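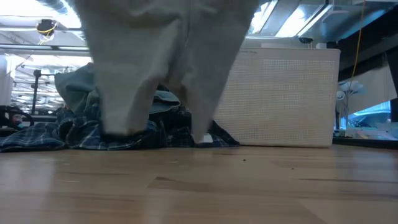

Home Tips Kitchen Laundry Workshop Garden Search

Sorting Laundry Without Losing a Morning

I love a good laundry shortcut, and this one changed my whole week! Sort by fabric weight first and color second. Heavy cotton and denim take ages to dry, so if they share a load with thin shirts, the shirts come out baked and the jeans are still damp at the waistband.

Button-downs go in unbuttoned, cuffs too (the buttons hang on much longer). Pants get zipped, turned inside out and given one hard shake before they go on the line – hang them by the cuffs and the weight of the waistband pulls most of the creases out for you.

For collars, rub in a little plain dish soap and leave it for 30 minutes. My neighbor Lucimara Evangelista swears by an old toothbrush for this, and she's right, it's so much better than fingers!

One more – fleece and flannel pill far less on a short, cool cycle. Skip the fabric softener on towels.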